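Where Does Floor Litter Go?
Prekolura Junior Reader: How Things Work at Home, Part 6

Litter is any trash that is not in a trash container. A wrapper in a bin is trash. The same wrapper on a carpet is litter. Cleaning up a bedroom floor means turning litter back into trash and sending each piece to the right place.

What litter is made of

Most bedroom litter is packaging. Packaging has one job, which is to hold food or drink until somebody is ready for it. After that the job is over, but the material lasts much longer.

A clear drink bottle is usually made of a plastic called PET. PET is light, and it does not break like glass. Many bottles have ridges pressed into the sides. Ridges make a thin wall stiffer, in the same way that folding a sheet of paper makes it harder to bend. An empty bottle is mostly air, so it takes up a lot of room in a bin for something that weighs so little.
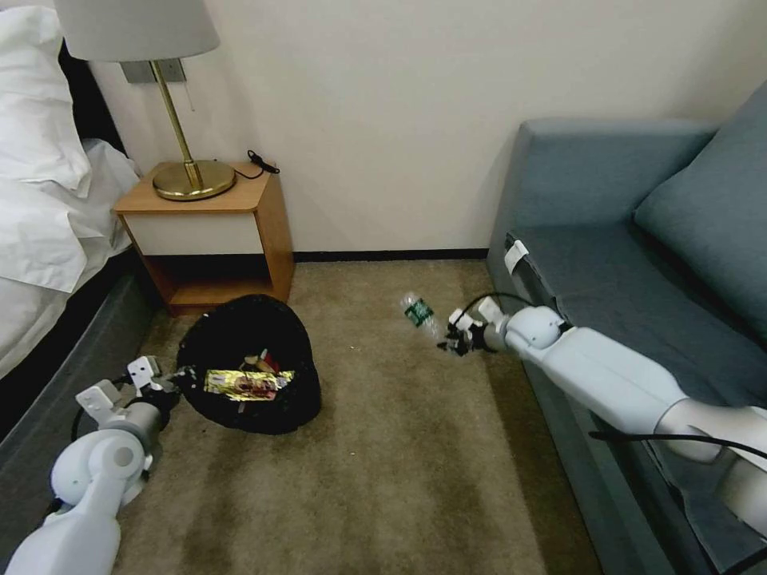 Snack wrappers are different. Many of the shiny ones are plastic film with a very thin layer of metal on it. The layer keeps out light, air and moisture, and these are the three things that make chips go soft and stale. Plastic and metal stuck together are hard to separate again. For this reason most towns do not accept shiny wrappers for recycling.

You can test an empty wrapper. Crush it in your hand, then let go. If it springs open, it is probably plastic film. If it stays in a ball, it may be foil.

Parts of a wastebasket

A bedroom wastebasket is smaller than a kitchen bin. It has three parts to know.

Rim: the edge around the opening. A wide opening is easier to hit.
Wall: the side. Walls can be hard plastic, metal, wicker or mesh. Mesh is a material full of small holes. It is light, but it cannot hold liquid.
Liner: the bag inside. It keeps the basket clean and lets you lift out all the trash at once.

Wet trash needs a liner without holes. Before a bottle goes into any basket, it should be empty and the cap should be screwed on.

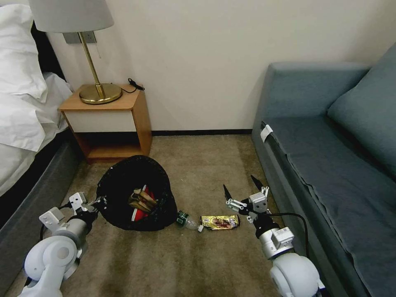
Soft baskets tip easily. Trash that sticks out of the top can fall back onto the carpet, so press paper and cardboard down gently, and never push your hand into a basket if there could be something sharp inside.

Why carpet needs extra care

Carpet is made of many short fibers standing close together. Crumbs drop between the fibers, where a hand cannot reach them. A vacuum cleaner can pull crumbs out, but it cannot swallow a bottle, and a wrapper may block the hose. Large pieces must be picked up first. Vacuuming comes second.

How to clear a floor

1. Look at the whole floor from the doorway. Check beside the bed and in front of the sofa.
2. Put the basket near the litter. This makes each trip shorter.
3. Pick up the big pieces first, then the small ones.
4. Keep recyclable bottles separate if your town collects them.
5. Leave things that are not litter. Clothes, toys and phones have their own places.
6. Vacuum the crumbs.

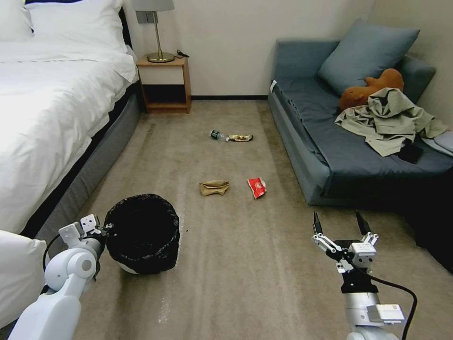

Litter on a bedroom carpet, with the lined wastebasket standing nearby.

A small calculation

The town of Plemetti has 3,144 bedrooms. Suppose each bedroom fills one small basket a week, and each full basket holds 300 grams of trash. Multiply the two numbers.

3,144 x 300 = 943,200 grams

There are 1,000 grams in a kilogram, so the answer is a little more than 943 kilograms every week. The trash truck in Plemetti can carry 950 kilograms of bedroom trash in its rear section. It would be almost full.

Words to know

Fiber: a thin thread.
Film: a very thin sheet of plastic.
Liner: a bag that fits inside a bin.
PET: a clear plastic used for drink bottles.

Next in this series: Part 7, How a Drawer Slides.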